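About Us

Mac Giolla is a small listening school in Cestness. We teach people to hear what is on a recording, and we try to talk them out of paying for things they can't hear. We started because the two of us had both spent too much money on sound and couldn't say what we had gotten for it.

Finbarr Breathnach sold audio equipment for 11 years. He was good at it, and he'll tell you that the job was mostly adjectives. A customer who is told a system sounds "open" will usually hear it as open. Tell the next customer the same system is "warm" and he will nod at that too. Finbarr did this in a nice showroom in Stirkberg with thick carpet, and one November he ran a blind comparison for his own staff after closing. They did badly. He did worse than they did.

Muireann Ní Chonaill came from the other side of the counter. She taught choir and ear training, and she got tired of hearing that her students needed better gear before they could listen properly. Some of them couldn't pick out the bass line in a pop song. A new amplifier was not going to help with that.

What we teach

The main course runs for 4 months, in the evenings, in groups of up to 20. You learn to follow one instrument through a whole piece. You learn what compression does, what a room does, and how easily a small bump in volume gets mistaken for better quality. Most of the claims you read in product reviews come up at some point, and we test the ones that can be tested. A few hold up. We say so when they do — speaker placement matters a great deal, for example, and it costs nothing but an argument with whoever shares the living room.

We also run a shorter class called Rukdale, named after the road we were on when we first argued about it. It is for people who are about to buy something expensive. Around half of them go ahead and buy it anyway. That's their business, and we don't keep a list.

What we don't do

We don't sell equipment, and we don't take commissions. We don't offer "golden ear" certificates, though we get asked for them more often than you'd think. We have looked at the programs that do hand them out and we are not sure what they certify. We won't tell you that your hearing can be restored or expanded by practice, either. Attention can be trained. Ears are another matter, and if you're worried about yours, see a doctor before you see us.
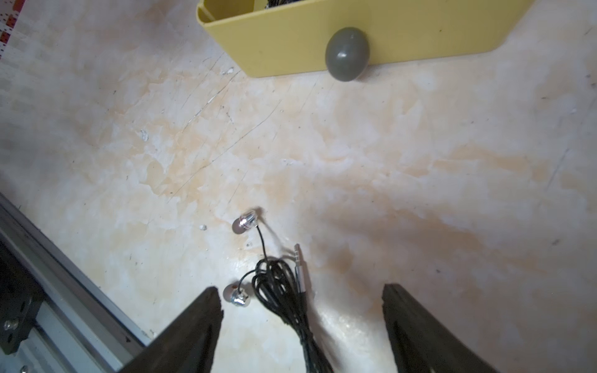
Every few months a visitor asks which brand we recommend. We don't have an answer, and we'd be suspicious of any school that did. Bring whatever you listen with at home. The fit of a pair of earphones changes the bass more than most people expect, so we spend part of an evening on that, and then we get back to the music.

We are wary of testimonials too, which is why you won't find any here. People who have just finished a course like to believe it worked — we would like to believe it ourselves. So there is a blind listening test at the start and another at the end, 60 short clips each time, and you get both scores. Some students improve a lot and some hardly move. We publish the spread for each group on the board by the door, including the groups we'd rather forget.

Visiting

You can sit in on one evening before you sign up. Classes begin at 7 p.m. and the door is locked soon after, so please don't cut it close. Muireann answers the mail. Finbarr answers the phone, and he may try to talk you out of it.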